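Ulow Gripper Kit: trial data card

Sidley edition, tabletop paper handling. Released 2022-08-26. 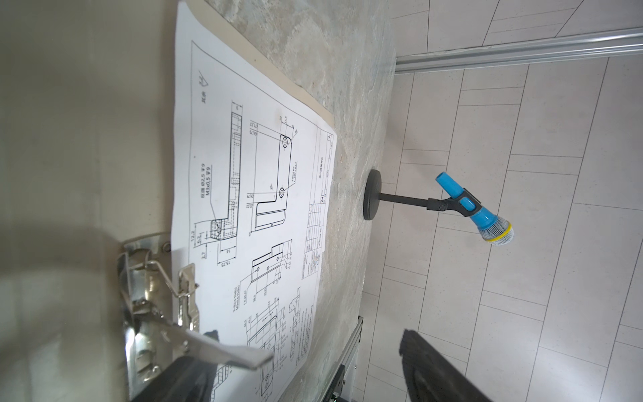 What is in it

724 recordings made while trying out the Ulow two-finger gripper kit on office and workshop items: clipboards, printed sheets, A4 part drawings and a few things that share the table with them. Each recording holds wrist camera video, joint positions and finger opening. There are 22 tasks, listed in tasks.csv.

How it was recorded

All sessions ran in July at the Drumham workshop. An operator drove the arm by hand controller. The kit was fitted as supplied, with the flat metal finger plates and no rubber pads.

Notes on the kit

Fitting takes four bolts and one cable. The plates hold a clipboard well but are poor at picking up a single sheet from a bare table. We had to send 2 cables back to Villanueva for replacement; the new ones have given no trouble. The supplied calibration script fails if the folder name has a space in it.

Known problems

The fingers show blurred when close to the lens. Small print on drawings is often hard to read, so do not use this set for text reading. In 5 recordings the finger opening values are missing; they are marked in the index.

Use

Free for research and teaching. Please name the Sidley edition and its release date in any report.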